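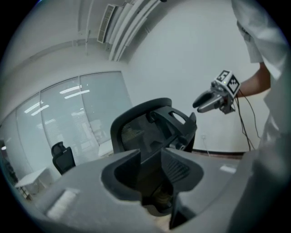
*Fig. 6. Mesh-back office chair, with a second black chair by the glass wall.*

## 6. Setting up the chair in the room

The Hendari leaflet packed with the chair says it is "ready to use from the box". Treat that as a hope. Every chair we have unpacked needed the steps in this section before anyone could sit in it for a full morning, and the leaflet's own drawing shows the tilt lever on the wrong side.

You will need the hex key from the Odano parts bag, a tape measure and a soft cloth. If the bag is missing its key, any that fits the bolt heads snugly will do.

### 6.1 Check the backrest

1. Stand the chair on a hard floor, away from desks and low tables.
2. Hold the backrest by its curved frame and rock it gently from side to side. A little give is normal. A knock or a click is not.
3. If it knocks, tighten the two bolts under the rear of the seat, a half turn each, going back and forth between them until both are snug.
4. Press the mesh with a flat hand. It should spring back evenly.

> **Caution:** Don't lift the chair by the oval cutout in the backrest. It looks like a handle and the leaflet calls it one, but it is for pulling the chair along the floor. Lift from under the seat.

### 6.2 Set the height and tilt

1. Sit well back with both feet flat on the floor.
2. Raise the right-hand lever and let the seat settle until your knees are level with your hips.
3. Push the lever in to lock the tilt, then lean back. If the backrest still moves, the lock has not caught — pull the lever out and try again.
4. Turn the large knob under the seat to set the resistance. Start from the loosest position.

The leaflet gives a "correct" resistance for each body weight. We have tried the table on several people and wouldn't rely on it. Turn the knob until the chair supports you without pushing you forward, and leave it there.

### 6.3 Place the chair

1. Leave at least 700 mm clear behind the chair when it is in use, and more if people need to walk past.
2. By glass panels, keep the backrest 600 mm away. The frame is hard enough to mark a frosted surface, whatever the "soft edge" claim on the box.
3. Against a plain wall, stop short of the baseboard. Castors scuff dark paint very quickly.
4. Look for low wall outlets before you roll the chair back, and keep thin cords off the floor where castors will cross them.
5. Sit down and look at the screen. If you see the ceiling lights in it, turn the desk before you start moving chairs about. Closing a blind rarely cures a reflection from overhead.

> **Note:** If the room has a ceiling air vent, sit beneath it for ten minutes with the air conditioning on before settling on a position. The Lecomte planning sheet treats draughts as a matter of taste. People with stiff necks may disagree.

### 6.4 Cleaning

1. Brush the mesh with a dry cloth, working from the top down.
2. Wipe the frame with warm water and a drop of washing-up liquid.
3. Let it dry before use.

Istov sells a mesh cleaner for this range. We tried it next to plain soapy water and could see no difference.

Check the bolts again after 40 days, and replace any castor that no longer turns freely.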